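Fluvus (video game)

Print this article | E-mail this article

Fluvus is an open-world river adventure game developed by Tresteck and published by Amegashie. The player takes the role of a bargee who arrives in the drowned city of Morkville with a leaking boat and one empty hold, and earns a living by carrying goods, mapping channels and taking on jobs for the people who live along the banks. It can be played alone or online with a crew.

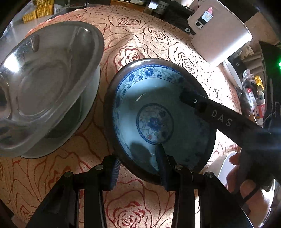
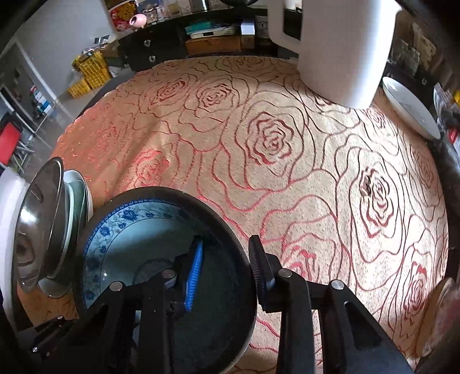
Blue-and-white porcelain bowl

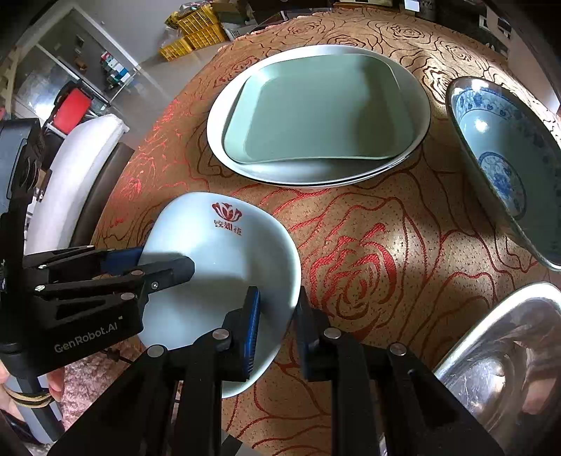 The game is best known for its water. Rivers rise and fall over a cycle of 5 in-game days, and almost everything else hangs on that cycle. At high water a boat can slip straight over garden walls and into the upper floors of old warehouses. At low water the same streets turn to mud, and the player has to climb out and walk, often finding doors and stairways that were hidden the evening before. It is a marvellous thing to watch for the first time, and it keeps on being marvellous long after the map is familiar.

Setting

Morkville is split into four quarters, each with its own dialect, music and style of boat. Ropewalk is the starting area and the gentlest. The Sills is a maze of flooded kitchens and courtyards. Upper Lantern stays dry for most of the cycle and holds the better shops, while Gant's Reach is open water with strong currents and very little shelter. There are no loading screens between them, and a careful pilot can cross the whole city without once touching the bank.

Gameplay

Cargo is loaded by hand, piece by piece, and weight matters. A barge with all its crates at the stern will sit low and steer badly; one that is well balanced glides along beautifully. Fragile goods lose value with every bump, so tea sets and window glass pay very well and are a proper test of nerve in the narrow canals.

Combat is rare and can nearly always be avoided. Toll gangs block certain bridges at low water, and the player may pay, sneak past, talk them round or simply wait for the river to come up. The boathook is the only tool carried from the start and remains useful to the end, both for fending off walls and for pulling floating salvage aboard.

Clothing is more than decoration. Oilskins slow the chill meter, felt boots make less noise on deck, and each quarter's ferry guild gives out a coloured sash once the player has earned its trust. Wearing the wrong sash in Gant's Reach leads to some of the funniest dialogue in the game.

Collecting

There are 321 river charts hidden across the map, and every one of them is drawn in full and can be unrolled and read at the boat's table. Handing in the first 100 to the chart office in Upper Lantern unlocks the night ferry, a lovely long side story that many players regard as the high point of Fluvus. The complete set opens the sluice tower, whose door code, 3884, is scratched in part on several charts and has to be pieced together. The code is the same in every save, but the door will not accept it until the set is whole.

Online play

Up to four players can share a barge, with one at the tiller and the rest handling ropes, lamps and cargo. Voice chat fades with distance and is muffled by fog, so crews tend to work out bell signals of their own. Progress on charts is shared, money is not. A free update planned for September adds a second hull type and a regatta around the outer wall.

Last updated: 17 August 2026

Related articles
Tresteck
Amegashie
Morkville (fictional city)
List of Fluvus river charts
Ferry guilds of Morkville
Boats in Fluvus

Print | E-mail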